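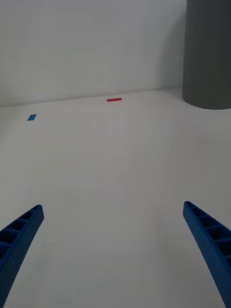 白い天板と白い壁。境目は細い線になって見える。

白い部屋は本当に広いのか
売り場で、取材先で、自宅で「白信仰」を疑ってみる

2019/04/07

不動産の広告を眺めていると、どの部屋も白い。壁が白く、天井が白く、建具が白く、最近は床まで白っぽい。添えられた文句もだいたい決まっていて、「白を基調とした、明るく広々とした空間」とある。間取り図に目を移せば六畳である。六畳は何色に塗っても六畳のはずだが、広告を読んでいるあいだだけは、七畳くらいあるような気がしてくる。

白は部屋を広く見せる。白は清潔である。白は何にでも合う。住まいの色について誰かに相談すれば、たいていこの三つのうちのどれかを聞かされる。私も長いあいだ疑わずに暮らしてきた。疑いはじめたのは、引っ越し先の壁を自分で塗ることになり、塗料の見本帳を取り寄せてからだ。

取り寄せたのはKillholmという塗料メーカーのものである。白の見本だけで97色あった。蛇腹に折られた紙を広げると食卓の端から垂れ下がり、それぞれに名前がついている。「朝の漆喰」「牧師館」「静かな骨」。骨が静かでない場合があるのかは書かれていない。昼の窓際で見ると、違いがわかるものもあれば、並べて指でつまんでも同じにしか見えないものもあった。夜、電球の下に持っていくと、今度は全部がうっすら黄色くなり、昼間に印をつけておいた一枚がどれだったのかわからなくなった。

何にでも合う色が一つあるのなら、97色もいらないだろう。見本帳の厚さは、白がそう簡単な色でないことを売り手がよく知っている証拠に思えた。

「広く見える」の出どころ

白が部屋を広く見せるという話には、いちおう理屈がある。明るい面は光をよく返すので、部屋の隅まで明るくなる。隅が暗ければ奥行きがつかみにくく、壁が迫ってくるように感じる人もいる。ここまでは納得できる。問題はその先で、この理屈がいつのまにか「白くすれば広くなる」という約束にすり替わっていることだ。

住まいの情報誌『Zelley』が以前、読者2000人に部屋の色と満足度を尋ねる特集を組んだ。見出しは「広さを感じる壁、一位はやっぱり白」。読者から届いた回答なのだから、結果そのものに文句をつける気はない。ただ、質問票の写しを見せてもらって首をひねった。「あなたの部屋の壁は何色ですか」「その部屋を広いと感じますか」と続けて聞いている。部屋の実際の面積を尋ねる欄がない。窓の数も、天井の高さも、何人で住んでいるかも尋ねていない。新しくて広い部屋の壁がたまたま白かった、というだけでも同じ結果は出る。

おまけに、質問の前に見開きで白い居間の写真が載っていた。窓が大きく、家具は長椅子が一脚だけ。あれを見せられた後で、白くて狭い部屋を思い浮かべるほうが難しい。

こういう調査はほかの分野にも山ほどあって、住まいの雑誌だけを責めるのは気の毒だ。とはいえ「やっぱり」の四文字には引っかかる。調べる前から答えが決まっていた人の言葉である。

色彩設計者は白をあまり勧めない

海沿いの町Devauで住宅の色彩設計をしているSolange Jolyさんを訪ねたのは、10月の曇った日だった。仕事場に入って最初に気づいたのは、壁が白くないことだ。灰色がかった緑で、隣の部屋へ抜ける通路だけが濃い茶色に塗ってある。狭いとは感じなかった。ただし私は、狭いと感じないぞと身構えて入ったわけだから、この感想もあてにならない。

「白にしてください、と言われることがいちばん多いですね。理由を聞くと、たいてい黙ってしまわれます」とJolyさんは言う。

黙る理由はなんとなく想像できる。白は、決めなくて済む色なのだ。青と言えばどの青かを聞かれ、緑と言えば家族の誰かが反対する。白と言えば話が終わる。賃貸住宅の持ち主が白を選ぶのも同じ事情で、次に誰が入るかわからない部屋では、好かれることより嫌われないことが大事になる。そうやって選ばれた白が、いつしか「趣味のよい白」として雑誌の中で褒められている。

Jolyさんの説明でいちばん腑に落ちたのは、光の向きの話だった。北向きの部屋に白を塗ると、入ってくる光が弱くて青いため、壁は白く見えずに灰色になる。明るくしようと思って塗った色が、一日の大半は曇り空のような色をしているわけだ。反対に、もともと日の差し込む部屋では白がまぶしすぎて、昼間から窓の覆いを下ろして暮らす人もいるという。

「覆いを下ろしたら、灰色の部屋です。それなら最初から好きな色を塗ればよかったのに、と思います。口には出しませんけれど」

彼女の言うことにも、仕事の都合は混じっているだろう。客がみな白で満足してしまえば、色彩設計者に払う金はいらなくなる。それは差し引いて聞く必要がある。差し引いても、北向きの部屋の話は残った。私の部屋が北向きだからである。

白い面は何も教えてくれない

白い壁の前に白い机を置く。近ごろの集合住宅の見本室でも、喫茶店でも、貸し会議室でもよく見る組み合わせだ。すっきりしているといえば、している。けれども椅子に座ってしばらくすると、目の置き場に困ってくる。板の端がどこで、壁がどこから始まるのか、曇りの日にはひどくわかりにくい。手元の紙まで白いと、置いたはずの書類を探して机をなでることになる。 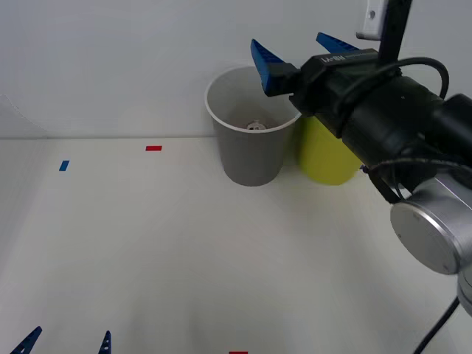

白い壁の前、白い天板に立つ灰色のプラスチックのカップ。

灰色の器を一つ置くだけで、こうした面は急に読みやすくなる。器の縁や影が目印になって、手前と奥の見当がつくからだ。目は明るさそのものより、明るさの差を手がかりにして距離を測っている。差のない部屋は広く見えるというより、広さがわからない部屋に近い。それを広いと呼ぶかどうかは、売り手と住み手とで意見が分かれるところだろう。

年をとった人の住まいでは、この「わからなさ」が見た目の好みで済まなくなる。白い便座と白い床、白い階段の縁、白い扉と白い取っ手。私の母は、見えにくいのは目が悪くなったせいだと言い張っていたが、階段の縁に紺色の滑り止めを貼ったとたん、手すりを探る時間が短くなった。母一人の話であって、何かを証明するつもりはない。それでも、あの階段を「明るくて素敵」と褒めていた工務店の担当者には、一度ゆっくり上り下りしてもらいたい。

清潔という言葉の使い道

「白は汚れが目立つから清潔だ」と言う人がいる。「白は汚れが目立つから嫌だ」と言う人もいる。同じ事実から正反対の結論が出ているので、どちらかが間違っているのかと思ったが、どうやら掃除をする人としない人が別々に話しているだけらしい。

汚れが見えることと、汚れがないことは別の話だ。見えるから拭く、という人にとって白はたしかに役に立つだろう。見えても拭かない人の家では、白はただ汚れて見える色である。わが家は後者で、白い冷蔵庫の取っ手のまわりがどうなっているかは書かないでおく。

そこへ専用の洗剤が登場する。家具の店Hakalaでは、白い食卓の隣に手入れ用品の一式が積まれていた。洗浄剤、保護剤、布が箱に入って2959円。店員の説明では、白い天板は月に一度これで手入れをすると「白さが続く」のだという。隣にあった木目の食卓については何をすればいいかと尋ねると、「布巾で拭いていただければ」という返事だった。食卓そのものの値段は同じである。白いほうを選ぶと、白さを保つ費用が別にかかる。値札には書いていない。

念のために言えば、その洗浄剤が効かないと言いたいわけではない。試していないので知らない。気になるのは、手のかかる色を「お手入れしやすい」と紹介する売り場の言葉づかいのほうだ。

塗ってみた

結局、私は自分の部屋をどうしたか。白を塗った。

弁解させてもらうと、初めは薄い茶色にするつもりで塗料も選んであった。ところが家族に見本を見せたところ、段ボールみたいだと言われ、青は寒い、緑は病院だと続き、話し合いが長引いた末に白で収まった。前に書いた「決めなくて済む色」の説を、自分の家で確かめたようなものである。

下地に古い壁紙の染みがあったため、塗り重ねは四回になった。缶の説明には二回で仕上がるとある。三回目が乾いたところで、昼の光では染みが消え、夜になるとまた浮いてくるという妙な段階があり、そこでやめようかとかなり迷った。塗り方が下手だったと言われれば返す言葉もないが、濃い色ならこの染みは気にならなかっただろうと、はけを洗いながら何度も考えた。

広くなったか。塗り終えた直後は、なったと思った。家具を全部廊下に出していたからだ。本棚と机と寝台を戻したら、元の部屋になった。広くしたのは塗料か、廊下に積まれた家具か、答えは出ている気がする。不動産の広告の部屋にも、そういえば家具がほとんどない。

明るくはなったと思う。ただ、以前の壁紙は何年も日に焼けて黄ばんでおり、あれと比べればどんな色でも明るい。くすんだ水色でも、たぶん同じ感想を書いていた。

白を選ぶ前に聞いておきたいこと

これから壁を塗る人に、白はやめろと言うつもりはない。日当たりがほどよく、物が少なく、掃除の好きな人が住むなら、白い部屋は気持ちがいいだろう。そういう家を私は一軒知っていて、訪ねるたびに少し腹が立つ。

見本は小さな紙で決めず、大きめの板に塗って数日置いてみるといい。これはJolyさんの受け売りだが、費用がかからないので信用している。朝と夜で見て、雨の日にも見る。窓のある壁とない壁の両方に立てかける。床と並べて見るのも忘れないほうがいい。私は忘れたので、床のそばでは壁がほんのり桃色に見える。床板の赤みが映っているらしい。

店で「広く見えますよ」と言われたら、何と比べてなのかを尋ねてみてほしい。黒と比べてなのか、今の壁と比べてなのか、空っぽの見本室と比べてなのか。私が三つの店で尋ねたところ、一人は「一般に」と答え、一人は見本帳をめくりはじめ、もう一人は「お客様の感じ方ですね」と言った。最後の人がいちばん誠実だったと思うが、その人の店では何も買わなかった。

Killholmの見本帳はまだ手元にある。塗った白がどの白だったか、缶を捨ててしまったので確かめようがなく、壁に一枚ずつ当ててみたところ、候補が六枚まで減ってそこで止まった。角の小さな傷を直したいのだが、六枚のうちどれを注文するかで、家ではまた話し合いが続いている。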